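Home Books Authors News Press Contact

FOR IMMEDIATE RELEASE

13 July 2026

Ruvstead Press announces "The Lantern Ferry", first volume of a new graphic novel series for young readers

Ruvstead Press is happy to announce the publication of "The Lantern Ferry", a full-color graphic novel for readers from the third grade and up. It opens the Kuvau series, written by Gleice Leite and drawn by Tarcísio Honorato. The book will be in stores in November, in paperback and in a library binding with stronger covers.

Kuvau is an island where the fog comes every evening and the ferries can travel only with a lantern at the front. The lanterns are kept by children, by an old rule of the island. Oksanen, a girl who came to Kuvau with her uncle, is given the smallest lantern on the oldest boat. On her first night of work the light goes out, and when it comes back, the ferry is in a harbor which is not on any map.
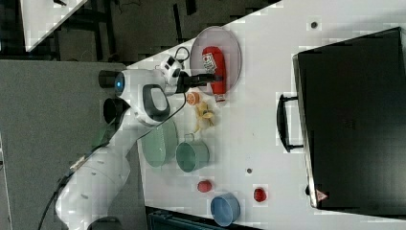 From this harbor Oksanen must find the way home together with Vistus, a sea bird who can talk but who does not like to answer a question directly. The volume contains 2 complete stories. In the first one, the ferry is lost and found again. In the second, which gives the book its title, the passengers begin to remember different versions of the same trip, and Oksanen has to decide whose memory she will follow.

Gleice Leite began the story as short texts which she read aloud in school libraries. The children asked many times what the bird looked like, and she did not have a good answer. She sent three pages to Tarcísio Honorato, and he sent back a bird with a very long neck and a bad temper. After this they worked on the book together from the first sketch.

The pages were drawn in ink and then painted by hand. The fog was the most difficult part, says Tarcísio Honorato, as it had to hide things and still leave the page easy to read for a child. For this reason the color of the fog changes from one chapter to another, from gray to green and then to a pale yellow near the end. The lettering is large, and the speech balloons have few words in each, so that younger readers can follow the story without help.

At the back of the book there are 40 pages of additional material. They include a map of the island, the first drawings of Vistus, a guide to the lantern signals, and a short comic about the uncle, who has only a small role in the main stories. The signals can be used as a secret code, and several messages are hidden in the pictures of the main stories for readers who want to look for them.

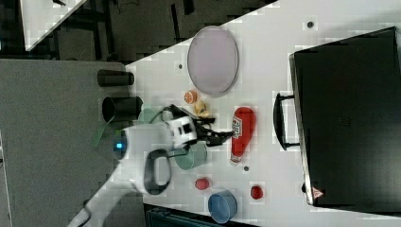
Gleice Leite is especially fond of the signals. "I wanted that a child can close the book and still have something from the island to use," she says. "In the library readings they were sending messages to each other before I had finished the chapter, and some of these messages were about me." She adds that she has the next story already written, and that in it the bird will finally answer one question directly.

The second volume of Kuvau is now in preparation. It will follow Oksanen to the north side of the island, where the ferries do not go. The title will be announced later.

Review copies of "The Lantern Ferry" are available for journalists, librarians and teachers, in print or as a digital file. Sample pages and cover art can also be requested. Please write to the Ruvstead Press publicity office with the name of your publication, school or library. Bookstores which would like to receive the poster with the lantern signals are asked to mention it in their order.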